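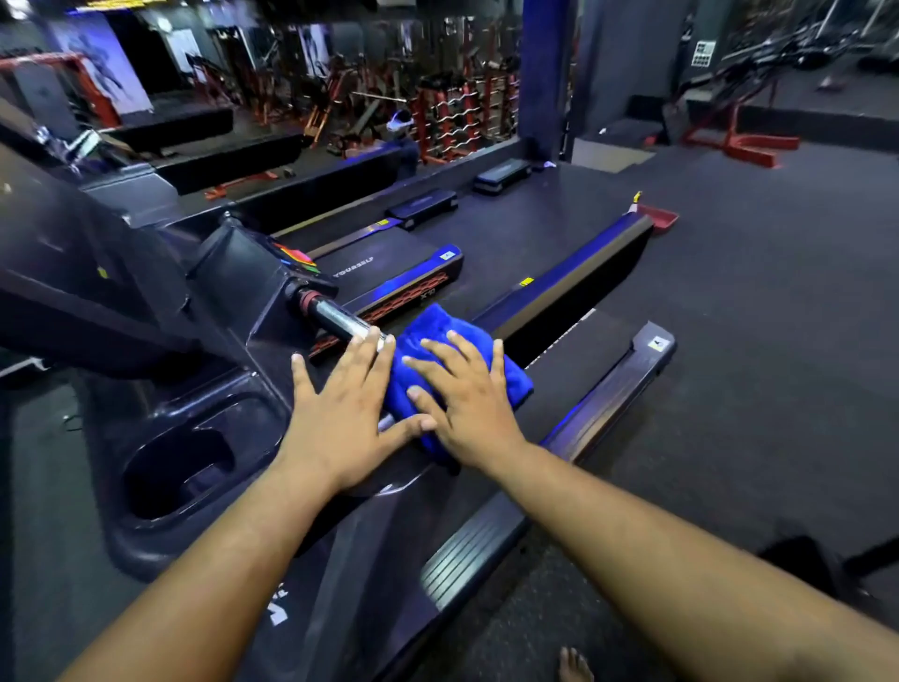

Cardio machines at Greltico are wiped down by staff at opening, midday and closing, and by members after each use. The metal handrail grips get the most contact and are cleaned first. Use a folded microfiber cloth, as on the treadmill grip here, and press it flat against the tube with one hand while the other steadies the grip. Include the red collar where the metal meets the console arm.

Which cleaner should I use?
Metska neutral spray, in the bottles by the water station. Spray the cloth, never the console or buttons.

Can I use paper towels?
Not on consoles or screens. They are fine for floor drips.

How do I clean the cup holder?
Remove any bottle and wipe the recess with a damp cloth. Do not pour liquid into it.

Who cleans the vents and the motor hood?
Staff only. Vents are vacuumed every 20 days with the machine unplugged.

How often are cloths washed?
After each shift, without fabric softener. Put used cloths in the bin marked 3.

Who do I tell about a damaged grip or collar?
Dalal Bitar at the front desk, extension 263. Stop using the machine until it has been checked.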